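## 3.2 Turners with wooden handles

The second group of tools in our survey is the turners, which most of the households called simply "the spatula". From the 330 kitchen hand tools that were recorded in Plerham and Gistham, 187 had at least one part made of wood, and the turners were the largest share of these. They are cheap and they are used almost every day. For this reason they show the effects of use earlier than, for example, the ladles or the serving forks, which stay in the drawer for a long time.

We asked the owners three things: how long they have the tool, how they wash it, and if they ever thought to throw it away. The answers to the first question were often not exact. Many people said "since I moved here" or "it was my mother's", and we kept these answers in their own words. The washing question was easier. Owners in Gistham mostly wash by hand and leave the tool standing in a cup with the head up, so that the water runs down along the handle. In Plerham it was more common to hang it from a hook, with the head down.

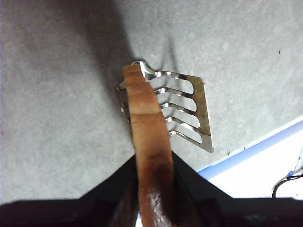 **Figure 4.** Slotted metal turner with brown wooden handle.

The condition of the handle was judged separately from the condition of the head, following the scheme of Gachanja that we introduced in Section 2. In this scheme the handle receives a grade for surface, a grade for color and a grade for the joint with the metal. The color grade caused the most discussion between us. A handle can be of two tones, as in Figure 4, where the upper part near the head is a light amber tan and the lower part goes to a deep brown. A single grade for such a handle says very little, so we decided to give one color grade to each half and to report both. The grain was still easy to see on this handle, and it received a good grade for visibility of grain. We do not try to explain the difference of tone from the figure alone. Wood may be darker in one place from the beginning, and oil from the hands, heat and stain can all give a similar result.

For the head, we looked at the face, the slots and the rim. The face of the turner in Figure 4 is still polished and gives strong reflections, especially on the bars where they bend, but the outer rim is duller and has a faint color between green and gold. We met this kind of difference in other tools too. It shows why one grade for the whole head is not sufficient, and in the final table the rim has its own column. The shape of the slots was noted only as "straight" or "bent". The bent slots were sometimes mentioned by the owners as more difficult to clean, because the brush does not follow the curve.

The joint was the most difficult part to judge. In many tools the neck is hidden from one side by the handle, and the tool must be turned to see if there is a gap. Where we had only one view, the joint grade was left empty. This happened for 18 tools, and they are not included in the averages for the joint, but they remain in all other averages.

To test if the grades are stable, 20 turners were graded a second time by the other author after a pause of several days. The color grades of the lower half agreed well. The grades of the rim agreed less, mainly when the change of color was weak. We therefore joined the two lowest rim grades into one, under the name "slight", and this name is used also in the Trovon list in the appendix.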